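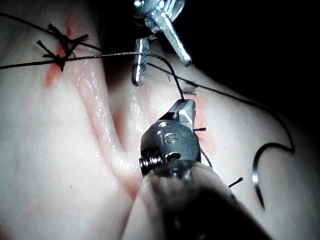 Figure 1. Suturing on a synthetic tissue pad with two robotic instruments. Two knots are visible on the incision at left.

Can Machines Do the Mending? Automation of Household and Shop-Floor Chores
Final project report, submitted 1 February 2021
Authors: Þröstur Snorradóttir and Vilhjálmur Blöndal

1. Purpose
The project asked whether current machines are ready to take over mending work, such as closing a torn seam at home or repairing a cover in an upholstery shop. Suturing was chosen as the reference task. It requires a curved needle, a long thread and a soft surface that folds under load, and the same difficulties arise in ordinary sewing.

2. Method
The authors reviewed 326 logged attempts from the Casska exercise set. Each attempt was divided into steps, giving 1341 steps in total. A step was marked as complete only if no person had corrected it. Interviews were also held at the Vasden repair shop, where some 800 items are mended by hand each year.

3. Findings
Grasping the thread was the most dependable step, at 82 percent complete. Tying was much weaker. The usual fault was slack thread -- a loop would drift across the work and catch on the second instrument. Staff at Vasden noted that a person feels this in the fingers and corrects it without looking.

4. Assessment
Machines can perform parts of the mending task under close supervision. The authors do not consider them ready for unattended use in a home or shop. A further trial with heavy cotton is planned for March, using the Iltell bench.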